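Home | Articles | Rooms and Furniture | Reading Life | Contact

We use cookies to remember your reading settings. Accept | Manage

Reading table

By Lakshmi Thampi
Wed 7 December

A reading table is a table set aside for books that are in use, as opposed to books that are stored. It turns up in homes, libraries, workshops and shared offices, and it is one of the most likeable pieces of furniture a working room can have! Unlike a desk it belongs to everyone who passes, and unlike a shelf it shows the front covers, so a title can catch the eye of someone who had no plan to read that day.

Form and size

Almost any table will do. Low ones suit sitting rooms, while offices tend to prefer a height that lets a person stand and turn pages without stooping. The Tesby pattern, popular with small lending rooms, has a shallow lip along the back to stop books sliding off, though many people find the lip a nuisance and turn it to the wall.

Cloths

A cloth is traditional and well worth having. It protects the covers of paperbacks, which scuff easily on bare wood, and it softens the sound of a heavy volume being put down. Plain, pale colours are the usual choice, as a dark book stands out beautifully against them and crumbs are easy to spot. The cloth may hang over one side or all of them. Irja Koivisto, in her booklet Tables for Readers, recommends washing it every August, when the room is quiet, and drying it flat.

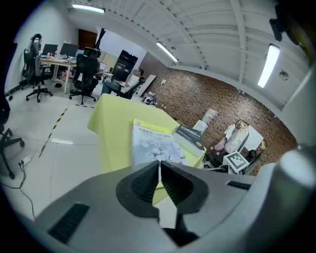 Technical books do especially well on a table of this sort. A manual or an introduction to robotics is seldom read from first page to last; it gets opened for one diagram, left for an hour, then opened again (often by somebody else). Paperbacks can simply lie flat. Larger volumes are better not stacked more than three deep, or the bottom one is never looked at.

Books in several languages can share a table happily. Sorting them by language is common in libraries but rather a pity in a small room, where a reader may enjoy a cover long before being able to read it.

In shared offices

The custom is strong in offices where people work at screens, and the table usually stands a little apart from the desks. At Talico, a design firm, Subbarao Kartha and Rajeshwari Unnithan began with 17 books and a borrowed tablecloth. Their list has since grown to 327 titles, of which only a handful are out at a time. The rest live in the Subramaniam room upstairs, and Prakash Kartha changes the selection on Mondays.

Care

Books should be kept out of direct sun, which fades blue covers first. Page edges gather dust and like a soft brush, worked from the spine outwards with the book held firmly shut.

See also: Book trolley; Lectern; Tablecloth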